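Research Analyst, Reserve Mobilization and Personnel Policy

Konmont Defense Policy Institute, Dredbridge office
Full time, fixed term of two years with possible extension
Reports to: Kerstin Björklund, Head of Personnel Studies

Konmont is recruiting a research analyst for its Personnel Studies unit. The unit produces comparative work on conscription, reserve service and civil defense duty, mainly for parliamentary offices and defense ministries. The post is tied to the Ekström study, a comparison of how eight countries call up, house and release reservists for short refresher training.

Background

Several countries have brought back or widened refresher training in recent years, but the rules on notice periods, pay protection and accommodation differ a great deal, and the published statistics are rarely comparable. The Ekström study is building a common dataset from call-up orders, statutes and a survey of reservists. The first survey wave closed in October with 1,708 usable responses. A second wave is being prepared, with a revised section on deferrals and exemptions.

The analyst will take over the coding of the legal material and share responsibility for the second wave with Rawan Salameh, who runs the survey side.

Duties

Code national statutes and regulations on reserve duty using the project codebook (88 variables at present).
Maintain the dataset and its change log, and document every revision to a coded value.
Draft survey items and check translations with the country correspondents.
Compare refusal, deferral and no-show rates across age groups and service branches.
Write two working papers per year and contribute to briefings for legislative staff.
Handle requests for records from defense ministries, including follow-up and appeals.

The post involves travel to Tilgate, where the survey team is based and where coding workshops are held twice a year. Each workshop lasts three working days. Travel and a single room are booked and paid for by the institute.

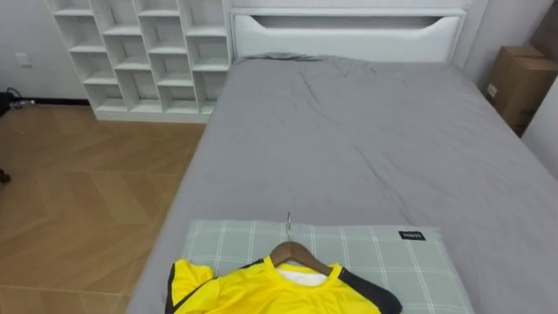

Meals are covered at a flat daily rate, paid with the following month's salary. Staff who prefer to arrange their own lodging can claim up to the same amount against receipts. Claims must be filed within 30 days of return.

Requirements

A master's degree in political science, public law, sociology, statistics or a related field.
At least two years of paid research work, in or out of a university.
Experience coding legal or administrative texts to a fixed scheme.
Working knowledge of R or Stata.
Fluent written English and good reading ability in one of the following: Swedish, Norwegian, Finnish, Estonian, Lithuanian, German.

Knowledge of military personnel systems is useful but not required. Applicants do not need to have served. Current reservists may apply, and the institute grants paid leave for any refresher training ordered during the contract.

The work uses open sources and material released on request. No security clearance is needed.

Terms

Working time is 38 hours a week. Up to two days a week may be worked from home after the first three months. There is a probation period of 180 days. Salary is set on the institute's analyst scale according to experience, and the scale is sent to all applicants invited to interview.

How to apply

Send a cover letter of no more than two pages, a résumé, and one writing sample in English to the recruitment office, marked "Ekström analyst." Co-authored samples are accepted if the applicant's own part is stated. Do not send reference letters at this stage.

Shortlisted applicants will complete a coding exercise at home, limited to three hours, followed by an interview with Kerstin Björklund and Constanza Ulloa. Interviews are held by video between 9:00 a.m. and 3:00 p.m. Dredbridge time.

Questions on the content of the post go to Rawan Salameh. Questions on contract terms, relocation or work permits go to Conceição Matos in personnel administration. Applications are reviewed as they arrive, and the post stays open until filled.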